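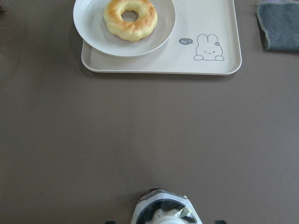 # The Wind Comes Up at Ten

March in Gravdale. Hats gone by lunch.

The valley runs straight as a pipe, west to east, and every spring the air finds it. Mornings are dead calm. You could light a match on the bridge. Then the sun gets onto the south slope, the warm air starts climbing, and by ten the flags outside the post office are standing out flat. By two they sound like someone beating a rug.

People here plan around it. Long runs before breakfast. Laundry out at six, in by nine-thirty. The river path is packed at sunrise, strollers and dogs and the fast crowd in their gloves, and by noon there's hardly anyone, just a few kids trying to lean on the gusts without falling over.

Gravdale sits at 2,429 feet. High enough to get the cold nights, low enough to get the warm afternoons, and it's the swing between the two that does it. Worst on the clear days. A cloudy week is a quiet week, and folks will tell you they like a cloudy week, which took me a while to get used to.

## Out to Jarkby

Drove out Tuesday, early. Jarkby is 17 miles down the valley where the walls pinch in, and it gets everything Gravdale gets, only squeezed. Population 536. The sign is bent. So is the one behind it.

The school moved recess to first thing in the morning, March through the end of April. The ball field was turned so the batter doesn't get a faceful of infield. Garage doors mostly face east. Trash day is a whole production: cans out, lid strapped, brick on top, and you still see a blue one rolling past the feed store every so often, going at a pretty good clip.

The bike shop does well. Wind means flats, from the thorns it blows across the road, and it means tired people who turned around too late. The trick, they say at the counter, is to ride into it first. Everybody knows this. Everybody gets it wrong at least once a year, has a lovely easy ride down to the Szalai turnoff and then looks back up the road they came on.

I did it on foot. Three miles down, feeling great. Three miles back with my chin on my chest and grit in my teeth. Took close to twice as long.

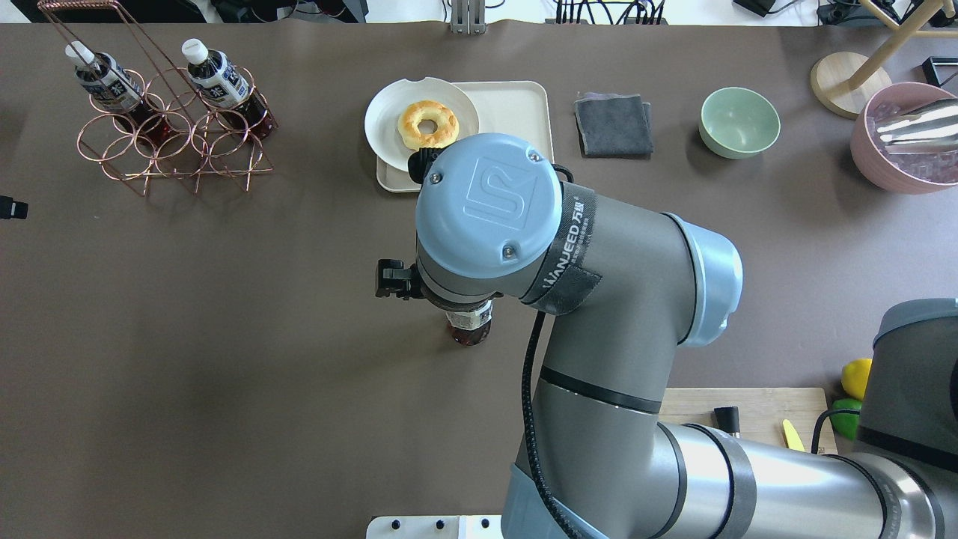 *Dark tea, brown table.*

## Some of it is useful

The Fledon orchards want the wind, up to a point. It keeps the cold air from pooling over the blossoms, dries the leaves off after rain. What they don't want is a calm night after a windy day, when the sky clears and the heat just leaves. Those are the nights the growers stay up. Thermometers in the rows, coffee, a lot of walking back and fourth.

If you're visiting, a few things. Get out early. Sunglasses even when its gray, for the dust more than the light. Park nose into the wind or hold the door with both hands, because the rental company has seen that bent hinge before and will charge you for it. Skip the umbrella.

And stay for the evening. Somewhere after seven it drops, all at once some days, and the doors open and the whole of Main Street comes out to walk. Dinner can wait till dark. Last night there were people out on the bridge until ten, coats unzipped, talking at normal volume.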